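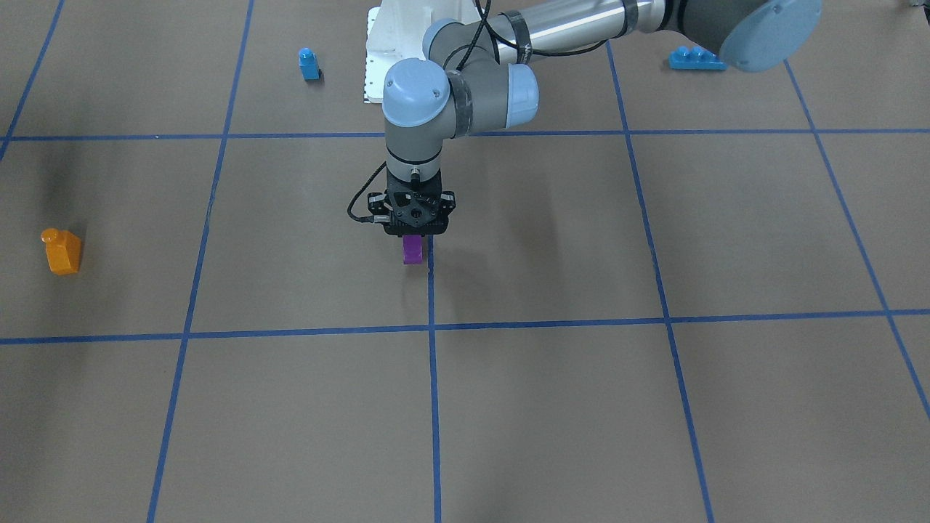 Blue tape, brown paper and a few toy blocks, with the purple one just left of the center line.

Idalside play floor gets its paper back

Wednesday, February 21, 2018

If you've been by the Idalside toy library lately you'll know the old floor covering had seen better days, so I'm very happy to report that the brown paper is back (fresh off the roll!) and so is the blue tape. I stopped in this morning with coffee in hand and stayed a lot longer than I meant to.

The taped rectangles are for the block sorting game, which was a big hit when it first ran in November. You scatter a few blocks, call out a color, and somebody has to get that block into the rectangle you name. Sounds easy. My own kids argued over whether a block sitting on the tape counts as in or out, and we never did settle it, so please bring your own house rule and stick to it.

I love how the colors show up on plain brown. The orange block practically shouts at you from the left side, and the flat blue brick is a nice change from the chunkier pieces. I do think the small blue one is a bit mean for beginners, what with all that blue tape around it.

The library now has 118 blocks in the sorting bins, most of them from the Kashyap toy swap, and would love to get to 300 by summer. Wood or plastic, any color, chewed corners are fine. There's a drop-off box inside the Inden Street door. Please rinse anything that's been living in a sandbox.

The sorting game runs for 30 minutes at a time, with 6 kids to a group, and you can put your name down at the front desk. Socks only on the paper, please! Shoes tear it at the folds, and the last roll went that way in no time. Spare socks are in the basket by the coat hooks, mostly in adult sizes for some reason.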